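Drink Dispensers and Drip Trays: Notes from the Plekgate Open Day

Filed under: Kitchen, Benchtop, Serving
November 2021

The Plekgate open day ran a drinks counter staffed by a two-handed robot, and I spent most of my visit at that counter and very little at the rest of the hall. My interest was in the setup. A machine that has to take a cup, find a spigot and work over a tray is unforgiving about where things are put, and the rules its operators follow carry over well to a home kitchen, a workshop tea bench or a function table.

Radka Mladenović ran the demonstration and answered questions between runs. Adeel Abbasi looked after the counter itself: filling, wiping, resetting. Most of what follows comes from him, with my own testing at home where noted.

Setting out the bench

Give each dispenser its own tray. A single long tray looks tidier but has to be emptied all at once, and it slops when carried. Individual trays can be pulled and tipped one at a time.

Set the trays first, then the dispensers, then check the spigots. The outlet should sit over the slotted part of the grate. If it falls forward of the slots, drips land on the front lip and run onto the bench. Put a cup under each outlet before filling the container, as a full dispenser is heavy and should not be dragged across polished metal.

Leave a clear landing area at one end for cups. Adeel marks his with low-tack tape on the underside edge of the bench, where it can be felt with a thumb and does not collect grime. Anything that is not a cup stays out of that area.

Check the bench for level in both directions. A small spirit level placed on the empty tray is sufficient. Where the bench slopes, shim the tray and dispenser together on a rigid board. Do not shim the dispenser alone — it will rock when the lever is worked.

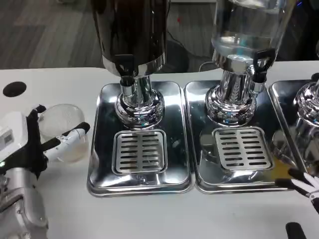

Reading time: 4 min | 747 words

Cups

Clear plastic cups are easy to judge for fill level against a steel background, but they crush readily. Radka has the grip closed only until the wall of the cup begins to resist, then stopped. The same applies to people. A cup squeezed while full will lift its contents over the rim, so hold low, where the base stiffens the wall.

Textured bases grip a slotted grate better than smooth ones. At home I compared 2 types on a wet grate, and the smooth-based cup slid with very little encouragement.

Fill to 400 mL at most in a large tumbler, less if it has to be carried any distance. Mark the line once on a reference cup with a chinagraph pencil and keep that cup beside the dispenser. It saves argument with children.

Spigots

Lever spigots should be opened fully. A half-open lever gives a thin stream that wanders off line and wets the outside of the cup. Close it in one movement and leave the cup in place for a slow count of five while the outlet drains.

If a spigot weeps when closed, check in this order:

Washer seated flat against the inside wall of the container.
Nut hand-tight. A spanner will crack an acrylic container.
Grit or pulp in the valve. Flush with warm water and work the lever a dozen times.
Washer hardened or nicked. Replace it.

I use food-grade silicone washers from the Nadadia spares pack. They are a little thicker than the originals and the nut needs an extra quarter turn.

Opaque containers

With a clear container the level can be read from across the room. With an opaque one it cannot, and these are the ones that run dry in front of a guest. Keep a tally card under the tray or weigh the container on a kitchen scale before and after a known number of serves. Adeel refills his by the clock.

Cleaning polished trays

Lift the grate out before wiping. Most of the residue sits underneath it, along the rolled edge. Warm water and a drop of detergent, then a rinse, then dry straight away with a flat-weave cloth. Air drying leaves mineral spots, and on a mirror finish these show from every angle.

For spots already set, use white vinegar at one part to four of water, left on for two minutes and rinsed off. Do not use it on chrome plating that has begun to lift. Avoid steel wool and cream cleansers altogether. The Hsieh microfibre pads I had been using left fine hairline marks on my own tray, so I have gone back to cotton.

Slots in the grate are cleaned with a bottle brush or a pipe cleaner, worked from the underside.

Cables

Route any lead through the grommet at the back of the bench and leave enough slack below for the equipment to be moved forward for cleaning. Form a drip loop, so that water following the lead falls off at the lowest point before it reaches the socket.

Plekgate repeats the open day in July. Trosalon stocks replacement grates, but measure the inside of the tray before ordering, as their listed sizes are taken across the outer rim.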